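Home | Kitchen | Laundry | Workshop | Tools on Test | Ask Us

Tools on Test: Hand Grippers and a Laundry Add-On
By Remo Ruggiero
January 6, 2018

Print this page | E-mail this page

The Nerlow is a gripper you hold in your hand and squeeze. It is sold two ways: by itself, as a reaching tool, or with the Dosent kit, which bolts the same fingers to a small powered arm that clamps to a table or the top of a dryer. I have had both in the laundry room since October. Most of what follows is about the hand tool, as that is where most people will start and where the arm gets its lessons. You do a job by hand with the gripper, the kit records it, and the arm then tries to repeat it.

Laundry is a fair test. Towels are easy. Socks are easy if you don't care about pairs. Hangers are hard, and they are what I would try first before paying for the arm.

Tips for hangers

Lay them on a flat, plain surface with good light. A bare white countertop works well. A patterned bedspread does not, and the arm will close on a printed leaf as readily as on a hanger.

Plastic hangers lock together at the hooks and again wherever one has slid through the other. Pulling on a hook makes both knots tighter. Go for the long part of the body, close the fingers on one rod only, lift an inch or two, and let the other hanger swing. If it doesn't drop free, set everything down, turn the pile a quarter turn and start over.

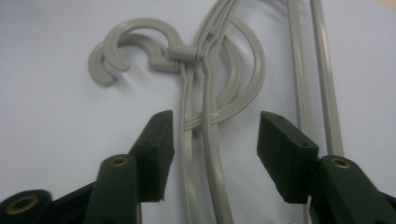 Open the fingers all the way before you come down on the pile. With the fingers half closed, you tend to push a rod sideways and end up with a worse tangle than you had. Come in from above or at a low slant, and stop moving before you squeeze.

Keep to one kind of hanger per session. Plastic ones and wire ones need a different squeeze, and if you mix them while teaching the arm, it uses the light squeeze on everything and drops the heavy ones. Velvet-covered hangers shed onto the finger faces, so wipe those down afterward with a damp cloth and let them dry.

Do more repeats than you think you need. The booklet suggests 4 for each job. I got nothing useful out of the arm until I had done 11, and those had to be clean ones. You can delete a bad try from the menu, and you should.

Other jobs

Clothespins: fine by hand, slow with the arm. Spread them out first.

Washcloths: pinch near a corner. If you pinch the middle, you get a wad.

Lids and jar rings in the kitchen: good. The fingers hold a canning ring without bending it. Don't use them on anything just out of the canner, as the maker gives no heat rating for the finger faces.

Shop rags, cord and rope: skip cord. It winds around the fingers, and you will spend longer getting it off than you saved.

Upkeep

Check the joints once a month. Mine loosened a little after the first few weeks, and the two sides stopped meeting squarely. Snugging the screws fixed it. Don't oil anything near the finger faces. Store the tool with the fingers open so the spring isn't under load.

Price and service

The Dosent kit with one Nerlow gripper is $870. Adding the Pereyra service plan brings it to $981, and for that you get replacement fingers and a phone line for setup questions. I called twice. The first call was answered quickly, and the man walked me through resetting the clamp height. The second time I waited up to half an hour and gave up, then found the answer in the back of the booklet.

Parts ship from Prelanbridge. Spare fingers came in a plain box with no instructions, but they go on the same way the old ones come off.

I would buy the hand gripper again. It saves bending and it is handy behind the washer. The arm I would wait on unless you have a steady amount of one kind of job and a spot where it can stay clamped. Moving it means setting it up again, and that took me most of an evening each time. It will separate hangers if they are only lightly hooked. A real tangle still comes back to me.

Print this page | E-mail this page

Related:
Getting Lint Out of a Dryer Duct
Which Hangers Hold a Winter Coat
Clamps for Thin Countertops
Reachers and Grabbers Compared
Folding Fitted Sheets on a Small Table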